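Sorting mixed donated clothing: how to stop red jackets and drawcords marking the pale items
Laundry and Textiles > Sorting and storage

Posted by Wondimu Yilma, August

I look after a clothing exchange that works out of a single tiled room. Intake is sorted on one long table, pale grey top, no edge lip. Current stock is 874 pieces. Of those, 97 are off-white, cream or beige, and they are the ones that come back from the wash with problems.

The usual mix on the table is a red jacket with plaid lining, white shirts, denim, and cream cotton with a red cord in it. We keep two piles, left and right. The rule was meant to be tops left and everything else right, but colours end up layered on each other in both piles.

Three things I need to settle:

1. Whether pale items with a red cord can be washed with the cord in place. 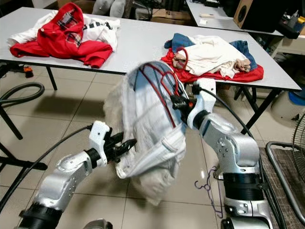
2. Whether stacking dry red fabric under dry cream fabric matters at all, or only wet.

3. Whether denim should be a separate pile from the start or can be pulled out at the machine.

The washer is a front loader, Sakden, 8 kg drum. Detergent is Foditz powder, no bleach. We wash at 30 degrees. Two cream pieces came out last month with a pink line along the upper seam. Both had been in a load with a red garment, so I can't say which was the source. Care labels are missing from a fair number of the items, so "follow the label" will not help me much.

Answers

Posted by Woldegiorgis_Textile

Taking your points in order.

Cords. Take them out. A cord is often dyed separately from the garment and is thick enough to hold water long after the fabric around it has spun dry. That is consistent with a line along a seam, where the cord sits against the channel. Before removing it, pin a length of white cotton tape to one end and pull it through, so the tape stays in the channel and you can draw the cord back later. If the ends are knotted or the cord is stitched at the centre back, leave it in and test it first.

Test as follows:

Wet 3 cm of the cord with warm water and a drop of detergent.
Press it between two layers of white cotton for 15 minutes under a weight.
Open and check both layers in daylight.
Any pink at all means the cord comes out or the garment is hand washed cold and dried flat with the cord pulled clear of the fabric.

Dry stacking. Dry on dry for the length of a sorting session is low risk. The exceptions are new raw denim, which rubs off dry, and anything that arrived damp. Dampness is hard to feel in a lined jacket. Check inside the cuffs and along the hem of the lining before it goes on a pile. If you must stack, put the pale items on their own sheet.

Denim. Separate it at the table. At the machine you are working from a bundle and a leg or sleeve gets missed.

I would drop the garment-type rule at intake and sort by colour first. Type can wait until folding. Using the same table, my layout would be:

Left end: red and other strong colours, jackets opened so the lining is visible.
Middle: a bare strip, kept bare. Make it at least a forearm wide.
Right end: white and cream, nothing underneath.
Denim: off the table, in a tub on the floor.

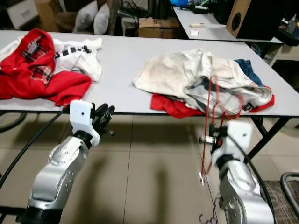
Lined jackets

Treat the lining as a second garment. A plaid lining with red, black and white or cream in it has already been made with dark and light next to each other, but that tells you nothing about how the outer shell behaves. Test the shell and the lining separately, same method as for the cord. If either one marks the cotton, the jacket is washed alone, cold, inside out, zip closed.

For the two pieces with the pink line: do not tumble dry them. Soak in cool water with an oxygen-based whitener at the packet rate, check hourly, rinse, repeat once. If there is no change after the second soak, the dye is probably set and you should grade the item down.

Posted by hotmont_laundry

Colour catcher sheets. We put two in every mixed load at Hotmont and don't bother sorting. Never had a complaint.

Posted by Wondimu Yilma

Thanks both. Sheets might do for the darks but I won't rely on them for cream. I ran the cord test on one of the loose ones and the cotton was pink on both sides, so cords are coming out from now on. Denim tub is ordered. I still need to decide where white shirts with dark printing go. For now they are with the whites, turned inside out.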